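Last updated in January

Ridetti opens its doors in Garkton, but the kitchen robot stays on the screen

GARKTON - Ridetti invited the public into its Eynon Street office this month to see the household robot it says will be ready for paying customers in 14 months. What visitors saw was a computer simulation of one.

The two-armed machine, called Itenent, worked its way through a virtual kitchen on a wall screen while 59 people sat on folding chairs and watched. There was no physical robot in the room. The invitation had promised "a live look at Itenent at work," and a few people near the back asked when the live part would begin. They were told that the simulation was running live.
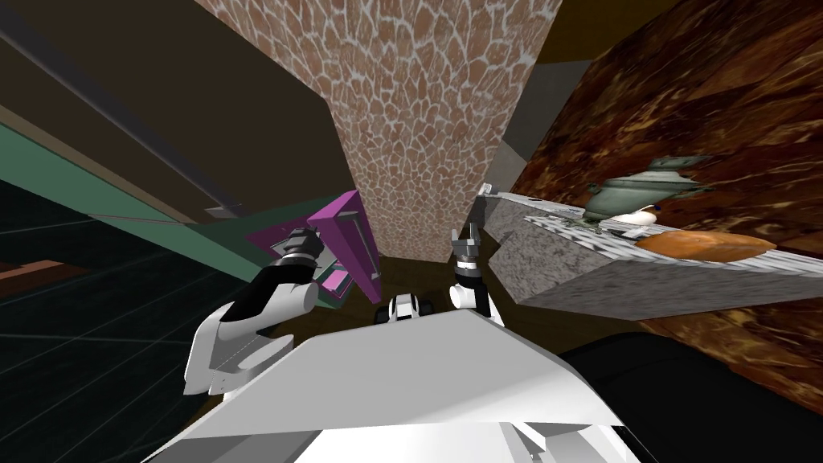 The company's case is simple enough. Practice in a real kitchen is slow and things get broken. In software, the robot can try the same job all night, and the room can be changed with a few keystrokes. Staff said the walls, floors and counters are given odd colors and patterns on purpose so that the robot doesn't get too used to one kitchen.

That may well be good engineering. It is harder to say what it tells a family in Garkton that is thinking of putting down a deposit. Ridetti is already taking deposits, and a sign-up table stood by the door from start to finish. A full price has not been set.

The demonstration ran for 20 minutes, with a presenter talking over most of it. Views switched between one from the robot's upper body and close views from its grippers.

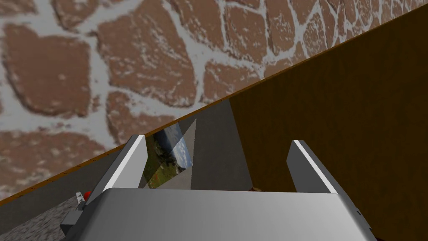

Questions were limited to 3, all taken at the end. The first was how often the robot fails at a task. The presenter said the team does keep that number but is not ready to share it. The second was whether skills learned in software carry over to a real house, with real grease and a real dog underfoot. The answer was that early tests are "very encouraging." Asked where those tests took place, the presenter said they were done in-house and that a report would follow. No date was given for the report.

The third question, from a woman who said she cares for her father at home, was whether the robot could be trusted around someone unsteady on his feet. She was told that safety is the company's top concern and was offered a brochure. The brochure has one paragraph on safety, and it repeats that line.
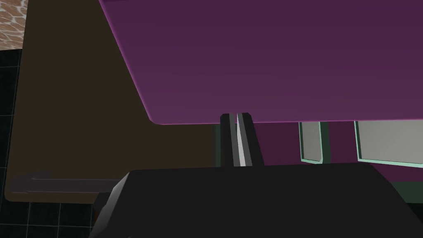 Ridetti would do better to show less and explain more. Several people said on the way out that they had trouble following the close views. In one, two upright gripper fingers stood just under a huge purple slab, with their tips almost touching it, and viewers were left to guess what the job was. A caption on the screen would have helped, and so would a plain list of what the robot can and can't do today.

The company plans a second open day in the spring. A spokesperson would not say whether a physical robot will be there. Deposits can be refunded until delivery, according to the form handed out at the door, less a processing fee that the form does not state.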